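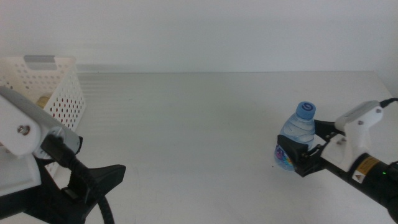
How many times do I have to show a robot arm a job before it can do it on its own?

It depends on how much the job varies, but for one simple pick and place with the objects shifted about between goes, plan on 100 good demonstrations and expect to need more.

Home | Ask | Browse | Tags | Members | Log in

Reading time: 4 min

Teaching by remote control or by hand: is either worth the bother?

Posted Thu 26 December by durkville_bench

I help run a small workshop in Durkville and we've been offered a Promer kit. You get a pair of arms that copy a second pair you hold, and the software records everything you do. The sales pitch is that you show it a task and it learns the task. The other choice is a cheaper single arm that you grab and push through the motions yourself.

The job is dull. Take drinks off a table, put them in a basket, do it again. Bottles and cans, different sizes. I could write fixed positions for that in an afternoon if people would only put the things down in the same spot, but they don't.

The leaflet says 54 demonstrations. A bloke on another forum said 1,000. Those can't both be right. I'd like to hear from somebody who has done it and isn't selling anything. Also, does it matter which way you do the showing?

2 replies | Sorted by: most helpful

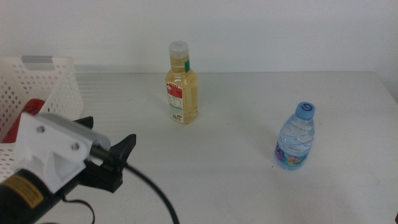 valotance_tinkerer

I've done both. I started out thinking most of this was hype and I still think a fair bit of it is.

Pushing the arm by hand is easier to learn. You feel the weight and you know when the fingers have touched something. The trouble is that your own hands and sleeves end up in the camera view while you record, and the robot learns from pictures with your arm in them. When it runs by itself your arm isn't there, and it can get muddled. Some people replay the recorded moves with nobody near the table and film that instead. It works if the arm repeats itself well. Mine didn't.

Remote control keeps you out of the shot. You lose the feel, though. On my set there was no push back through the handles at all, so I squashed a good many soft bottles before I learnt to close the fingers slowly. Throw those early goes away. I kept mine in because I was pleased with the total, and the arm learnt to squash bottles.

As for how many, I recorded 244 for bottles and cans into a basket. It was decent with the items I'd used and poor with a can it had never met. The leaflet figure could be true if every drink starts in nearly the same place, and in that case you may as well write your fixed positions. I'd ask the seller two things: how far apart the objects were placed, and how many failed runs were left out of the video.

Be strict with yourself about how you do it too. If you go for the nearest item first one time and the furthest the next, with no pattern, the robot has no idea which you meant and it dithers between the two. I picked an order and stuck to it.
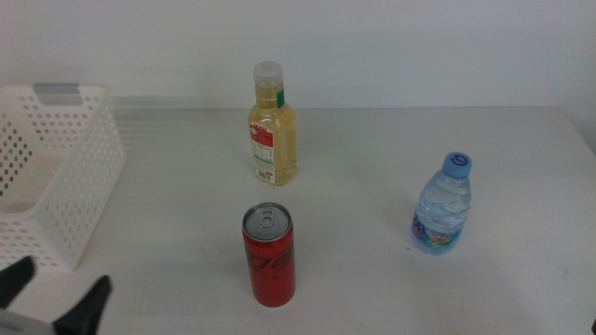

Move things between goes, and move them properly. I used to nudge a bottle an inch and call it a new layout — it's the same layout. Use the corners of the table, swap the tall one and the short one, and change which one is nearest the basket. Clear plastic needs extra goes in different light. Mine was trained in February with the blinds down and had a terrible time once the sun came round.

One more gripe. "It learns the task" is a stretch. It copies the sort of movement you made when the picture looked a certain way. If a can falls over and you've never shown it picking up a fallen can, don't expect it to work that out. Record some rescues on purpose, starting from a bad grip or a missed grab. Those did more for me than another pile of perfect runs.

If you can borrow the kit for a month, borrow it.

Helpful (11) | Reply | Report

murthy_fan_club

Get the remote one. We had the Murthy arms at my last place and they were fine, never had a problem. Don't know about numbers, we just kept going until it worked. Charge the handles overnight.

Helpful (0) | Reply | Report

valotance_tinkerer

Fine doing what, though? Ours was fine at waving. And the Promer handles run off the mains as far as I know, so check that before you go hunting for a charger.

Contact us | House rules | © Bench Help community, posts belong to their authors | Back to top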